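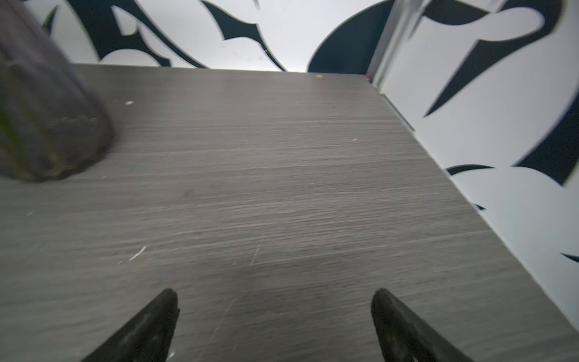 What is holding up the start of passenger flights at Pindlow?

The aerodrome licence is waiting on one item, the extended runway end safety area at the eastern end. Everything else the regulator asked for in the first round of questions has been answered, and the terminal building could open now if there were flights to put through it.

Progress report to the funding partners
Pindlow Aerodrome: regional air link
Period covered: February to May
Prepared by: Abdelilah Zerouali, project manager

1. Status

The project is in its second stage. Stage one (land, drainage, perimeter fence) closed in the previous period and is not reported on again except where a cost has moved. Stage two covers the runway works, the passenger building, the rescue and fire station and the licence application. Stage three, the start of scheduled services, cannot be given a firm month until the licence is granted.

Overall spend is within the approved budget. The programme is late by one reporting period, all of it on the runway.

2. Runway and taxiway

Resurfacing of the main runway was finished in March. Friction tests were carried out by the contractor, Bennani, and repeated by our own engineer on the centre section after the first set of readings came out uneven. The second set was within limits along the full length. Both sets are held in the project office and can be sent on request.

The eastern safety area has not been finished. The ground there was softer than the survey showed and the fill first specified would have settled. Bennani proposed a deeper dig with crushed stone, which we accepted in April after a check by the design engineer. The extra volume of stone is 800 cubic metres. Delivery is by road through the village, and the parish has asked that lorries do not run before 8 in the morning. We have agreed to this. It lengthens the job slightly but no claim has been made by the contractor.

The taxiway is complete apart from markings. These will be painted together with the runway end markings so that the crew is called out once.

Edge lighting is installed and has been switched on for test at dusk. Two fittings near the taxiway junction were replaced under guarantee. The standby generator took the load within the time allowed.

3. Passenger building

The building is complete and was handed over in April. It has a single departure room with 80 seats, which matches the largest aircraft we expect in the first two years. Check-in, bag drop and security search are on one level. The baggage belt was supplied by Cornetti and has passed its site test, with one snag outstanding: the emergency stop at the far end is mounted too high and will be moved.

The heating has been run at low output since handover to keep the building dry. The cost of this is being met from the maintenance line and was not in the original forecast.

No tenant has been found for the café. One local firm looked at the unit and withdrew. We propose to open with vending machines and to advertise the unit again once there is a timetable to show.

4. Rescue and fire service

Both vehicles are on site. Recruitment is short by two posts out of 10. Applicants have been interviewed for these and offers are being prepared. Staff already in post have started their live fire training at an outside ground, as the training rig at Pindlow will not be ready until the summer.

The licence needs the full crew in place on each shift. If either offer is declined we would cover the gap with agency staff, at a higher hourly rate, and would report the difference separately.

5. Licence and airspace

The application was submitted in February. The regulator sent one round of written questions, mostly on the wildlife hazard plan and the emergency plan, and our answers went back in March. No further questions have been received. A site inspection will be arranged when the safety area is complete.

The instrument approach procedure has been drawn up and is with the regulator for checking. It can be approved after the licence, but the airline has said that it would not begin winter flying without it.

6. Airline

Mumetti remains the only carrier in talks. The draft agreement provides for two return flights a day on the capital route, using a turboprop. The airline has asked for landing charges to be waived in the first year. Our offer is a reduced charge rising in steps with passenger numbers. The point is open.

A second route was raised in the April meeting. It is not part of the funded scheme and no money has been spent on it.

7. Risks

Wet weather during the stone filling. Moderate. Work stops when the formation is waterlogged.
Fire crew short at inspection. Moderate. See section 4.
Airline agreement not signed before the licence is granted. High. The aerodrome would then carry running costs without income, and the reserve covers two months of this.
Further change to ground conditions. Low. Trial pits have now been dug across the whole of the eastern area.

8. Next period

Complete the eastern safety area and paint the markings.
Move the Cornetti emergency stop and close the snag list.
Fill the remaining fire service posts.
Host the regulator's inspection.
Bring the landing charges to a decision with Mumetti.

9. Decision requested

The funding partners are asked to approve the release of the contingency sum for the extra stone, as set out in the cost sheet sent with this report. The invoice from Bennani falls due at the end of the month following completion.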